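Bedspread weekend, finally!

I have been wanting to sort out the bedroom since we moved in, and this week I just went for it. Everything that had drifted onto the bed, the side table and the floor got picked up, looked at and given a home (or a one-way trip to the trash). I love this kind of job. Put some music on, open the window and go! 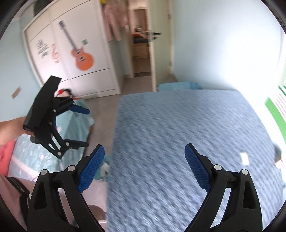
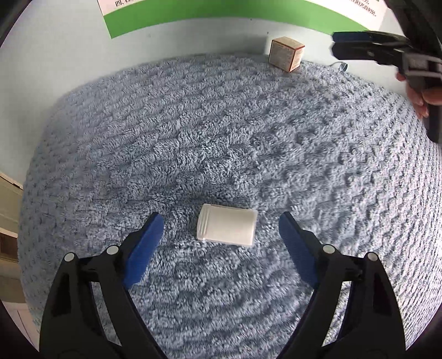

Light blue quilting in the first one, blue-gray terry cloth and a little white container in the second.

Can we talk about texture for a minute? I am completely sold on bumpy fabric. A flat sheet shows every crease, but a quilted bedspread with some puff to it looks made even when I have only given it one quick tug from the foot end. Mine came out of a closing sale at Rissanen, 36 dollars, and I carried it home on the bus grinning like a kid.

The thick towel is my other favorite thing right now. My friend Kaisu Eskola taught me this one: lay a big looped towel down before you start sorting small stuff. Jars, caps, screws, loose buttons, whatever you have. Nothing rolls very far on all those loops, and when you're finished you gather up the corners and shake the dust out over the balcony. So simple, and I had been chasing lids across bare tabletops for years!

Paper is still my weak spot. Little notes, receipts, a square of something I was sure I needed. I keep one envelope for them now, and if it gets too fat to close I have to go through it that same evening. Oskari Hämäläinen thinks I should scan everything. Maybe in October, when it's too dark to do anything fun after dinner.

Next up is the closet, which scares me a bit. There are sweaters in there I haven't seen since the old apartment, and a bag of curtain hooks that fit no curtain rail I have ever owned. If you have a good way to store spare blankets without squashing them flat, please leave it in the comments. I'm starting on the top shelf Thursday after work.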